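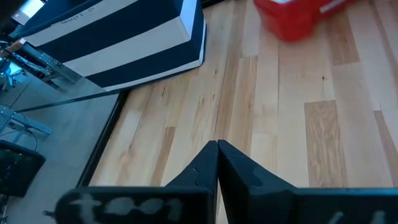
Ride and Show Technician (Nights), Pandero Park

Location: Gerkgate
Contract: permanent, full time, 13-week probation
Reports to: Night Engineering Supervisor
Closing date: Friday, October 23, 2026

Pandero Park runs a year-round indoor attraction complex at Gerkgate, with a walk-through theatre, a suspended dark ride and a 200-seat preview cinema. We are recruiting one technician for the night maintenance team, which covers all show equipment between close and the morning handover.

The post

The dark ride, Wevia, uses 4 show zones on a single loop. Each zone has its own control cabinet, audio rack and local emergency stop circuit. Most of the work is planned inspection, and the remainder is fault repair passed on from the day shift. The technician will:

- carry out nightly checks on vehicles, track switches, doors and animated figures
- replace worn drive belts, bearings, hoses and position sensors
- test restraint locks and record the readings
- trace faults in 24 V control wiring and safety relays
- check projector alignment and audio levels in the cinema
- complete the Toom maintenance log before releasing any equipment to operations

Wevia logged 3,135 dispatches in its busiest week of August, and the inspection intervals have been shortened as a result. Applicants should expect repetitive checks, carried out in full each time.

Hours

Four nights on, four nights off, 21:30 to 07:00, with a paid meal break. Rest nights are fixed by the rota and include some weekends. Public holidays are worked as they fall. There is no standby duty.

Essential

- a completed apprenticeship or Level 3 qualification in electrical or mechanical engineering
- experience of maintaining automated machinery
- ability to read wiring and pneumatic drawings
- safe isolation training, or willingness to complete it during probation
- able to work at height and in confined spaces

Desirable

- previous work on rides, stage machinery or lifts
- basic PLC fault finding
- forklift or access platform licence

Pay and benefits

Pay is on technician grade C, plus night allowance. Tools, boots and workwear are supplied. Staff receive free park entry with three guests, and parking is available behind the workshop.

How to apply

Send a CV and a covering letter of no more than one page to the Pandero recruitment office, quoting "Gerkgate nights". Shortlisted applicants will be asked to attend a practical test in the workshop, followed by an interview. The test lasts 90 minutes and covers isolation, fault finding and log completion. Copies of certificates should be brought on the day.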